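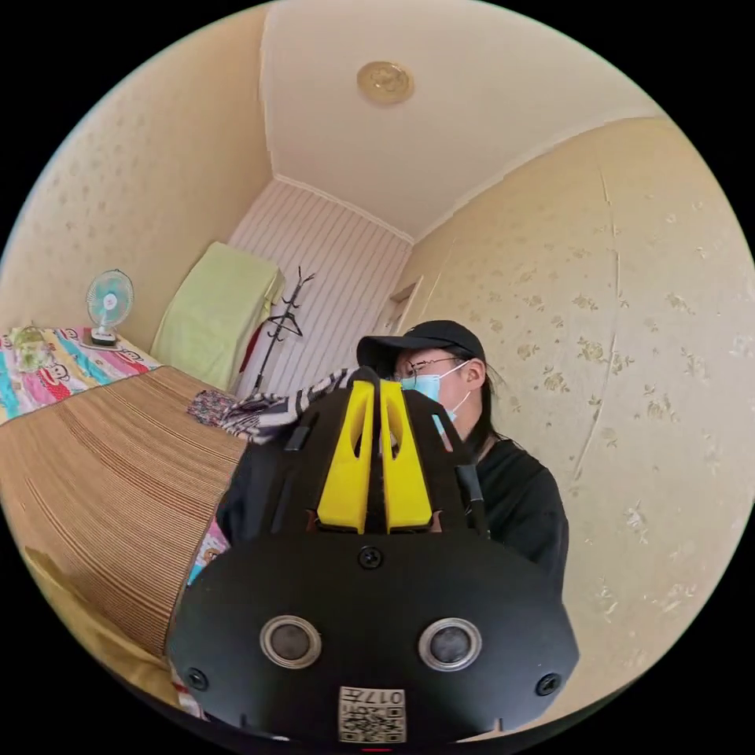
Charalambos Dimitriou is late to our talk by a few minutes and he apologises three times before he sits. The singer and lute player of the band Drokovau has come directly from the post office, where he was sending records to people who ordered them. He still does this job himself.

"I like to write the address by hand," he tells me. "If a person in a small town buys my record, I want to know the name of the street."

Drokovau began as a duo and is now a group of five, but on the new album, Flutamlow, most of what you hear is Dimitriou alone. He recorded the voice parts at night, one over the other, until it sounded like a choir of tired men. I told him this was my impression and I was afraid it would offend him. He laughed for a long time.

"A choir of tired men, yes! Please write that. My mother said it sounds like a church where the heating is broken."

The title is a word his daughter made when she was very small. It meant the moment when the bath water goes down and makes its noise. He kept it in a notebook for years and did not know it would become an album. The song of the same name is the longest one, and the only one without any drum.

I asked him about the first pressing, which was 200 copies and went in one weekend. He does not want to speak of it as a success.

"It was 200 because we could pay for 200. Then people wrote to me, a little angry, and I understood that we must make more. Now we have sold 1,515. I know the number because I carried the boxes."

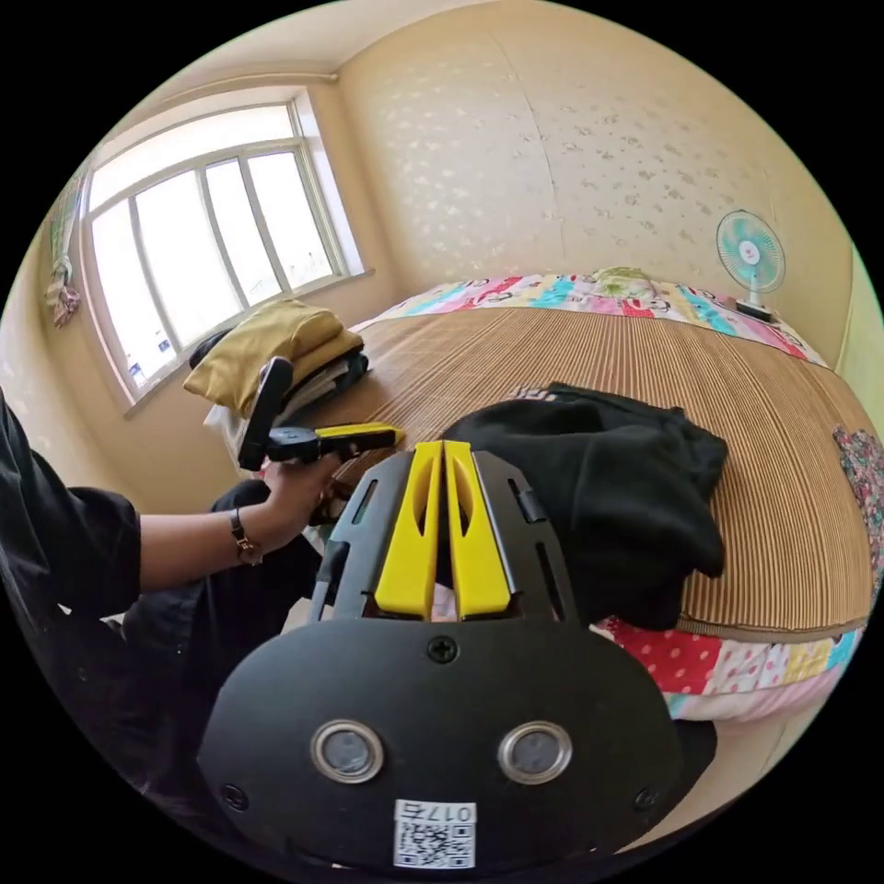

The band's first concerts were in the back room of Brodo, a soup restaurant which closed in the spring. The stage there was so low that people in the third row saw only hats. Dimitriou misses it very much. He met the accordion player Tzanetos in that room, on a Tuesday, when both had been booked for the same hour by mistake.

"We could fight or we could play together. He had already ordered his soup, so he was in a good humour."

Tzanetos (he uses only this one name) plays on 2 songs of the new record. In my opinion they are the best ones. On "Harbour Light" his accordion comes in so late that I had stopped waiting for it, and at my first listening I had to start the song again from the beginning.

Does he still get nervous before he sings? Dimitriou looked at the table and thought about this question longer than about any other.

"Before, no. After, yes. When I finish, I go behind and I remember every wrong note, in order. My colour changes, they tell me. Then somebody asks me to sign a record and I must be a normal person."

He told me that he signs everything people bring, also one time a plaster cast, and that he never sells a ticket for meeting him. I brought my own copy of the first record, and he signed it with a green pen and drew a small fish beside his name. I did not ask what the fish means.

The tour starts in October and Drokovau will play as a full group, with 3 new songs that are not on any album. One of them still has no words.

"I will sing something," said Dimitriou. "By the second city maybe it will be words."
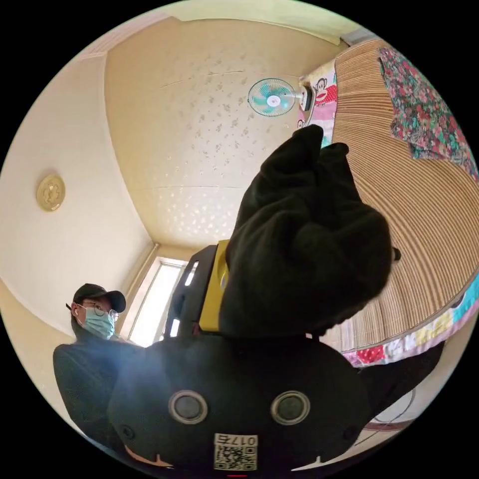 Fan and gold wall decoration.

Print this article
E-mail to a friend

Last updated: Tuesday, 4:20 p.m.

Related items
Drokovau: Flutamlow, album review
Tzanetos announces solo evenings
Goodbye to Brodo: musicians remember the back room
Five lute records for beginners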